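4.3 Connecting the Tenari Dual Battery Isolator

Read this section through before you disconnect anything. The isolator is supplied for 12V negative-ground vehicles only. Do not fit it to a 24V system.

Caution: Remove the negative cable from both batteries before starting. Cover the loose terminals so they cannot spring back into contact.

1. Choose a flat vertical surface within 17 inches of the starter battery and clear of the exhaust manifold. Inner fender panels are usually suitable.

2. Hold the isolator in position with the cable studs facing down. Mark the mounting holes, check behind the panel for hoses and wiring, then drill.

3. Fasten the isolator with the screws supplied. Tighten by hand. The housing ears will crack if an impact driver is used.

4. Run the red cable from the starter battery positive post to the stud marked START. Fit the 108 amp breaker in this cable, as close to the battery as the cable allows.

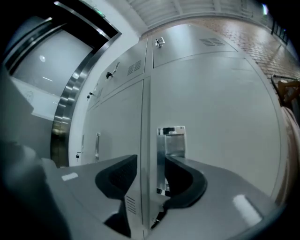 5. Run the second red cable from the stud marked AUX to the positive post of the auxiliary battery. Fit the second breaker at the auxiliary battery end. Both ends of this run are live once the batteries are connected.

6. Connect the thin black wire to bare chassis metal. Scrape off paint or primer under the ring terminal and coat the finished joint with grease.

7. Leave both breakers open. Reconnect the negative cables, starter battery first, then close the breakers in the same order.

Note: On vehicles with a smart alternator, the blue sense wire must go to an ignition-switched feed. Cap it and tie it back on all other vehicles.

8. Start the engine. The green lamp should light within 3 minutes. If the lamp flashes – or stays off – stop the engine, open both breakers and go to section 6.

Extension cable kits for trunk-mounted batteries are sold separately by Skerkley dealers. Do not splice the supplied cables to gain length.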